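23 February 2019
Bench notebook, upstairs workshop

Second go at the Stöcker glue. Thiện left the first joints clamped overnight and I knocked them apart this morning with the small mallet. Results are on the inside of the cupboard door in pencil, copied here so they survive the next coat of paint.

The claim on the tin is that the glue sets in the cold as well as it does in a warm room. I didn't believe it when the rep from Cetudach said so and I still don't. The joints made by the radiator broke in the wood, which is what you want. The joints made out in the lean-to broke along the glue line, all of them, and the glue came away in a sheet with a chalky look to it. I could get a thumbnail under the edge. Thiện thinks the lean-to lot were starved because he clamped them too hard. Possible. He does clamp too hard. But the squeeze-out on both lots looked the same to me, and he used the same clamps and the same arm.

So for the repeat: same board, same plane set-up, both lots clamped by me, finger-tight and then half a turn. Max-min thermometer to sit next to each lot this time. We had the thermometer last time too, it was just in a drawer.

Glue weighed for the whole session, both lots together: 236 g including what went on the brush. The Prallholm scales drift if the door is open, so I shut it and weighed again. Same figure. Fine.

Shafiq asked why we don't just go back to the old glue. Because the old glue has gone up again and the supplier is being vague about whether it's the same recipe. I have asked them twice in writing. The reply was a leaflet.

Other thing, the chair. It came back with the back leg loose for the second time and the owner is being very nice about it, which makes it worse. Took the leg out completely. The tenon is undersized on one cheek, and you can see where somebody before us packed it with veneer and hoped. Our own repair went over the top of that, so we glued a new joint to an old bodge. My fault, I should have cleaned it back to bare wood before touching it. Shafiq says it will hold if we use the thick epoxy. It probably would, and then the next person will need a saw to get it out. I'd rather let in a new piece of beech and cut the tenon again. An afternoon's work and we can't charge for it.

Cleaned the mortise with the narrow chisel. There was a hard brown layer at the bottom that softened with warm water, so that at least is hide glue and original. The rest is all sorts.

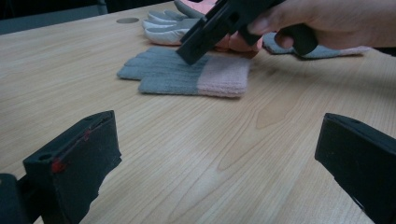
Notebook 2, p. 30

Carried on after lunch. The new beech is from the short end of the board behind the door, grain running straight enough. Let it in with the old glue, what's left of it, because I'm not using a paying customer's chair to find out about Stöcker. In clamps by three. Not to be touched before Monday, and that includes "just checking".

Read the Nelonier data sheet over tea, as Thiện keeps bringing it up as the alternative. Two pages, one of which is mostly a photograph of a yacht. It gives a strength figure with no wood named, no joint named and no word on how long it was left before they pulled it. You could get that number from anything if you picked your sample well. There's a line about "proven workshop performance" and I'd like to know whose workshop. If he wants to try it he can, but it gets the same test as the other one, in the lean-to, in February, and we write down what happens before anybody gives an opinion.

Things wrong with my own test, before Shafiq points them out. The lean-to is damp as well as cold, so I can't say which one did it. Hitting a joint with a mallet is not a measurement. I knew which lot was which when I was hitting them, and I may well have hit the cold ones harder – I expected them to fail. For the repeat, Thiện to mark the underside and shuffle them, and I'll break them without looking.

Better still would be a lever with a weight hung on it, so we have a number. There's the old door closer arm in the scrap box. Shafiq thinks he can make something of it. He thought that about the bandsaw guard as well.

To do: rest of the beech back up on the rack. Find the lid for the Stöcker tin, it's had a plastic bag over it since Thursday and there's a skin forming. Ring the chair owner – say the end of next week and don't promise anything sooner.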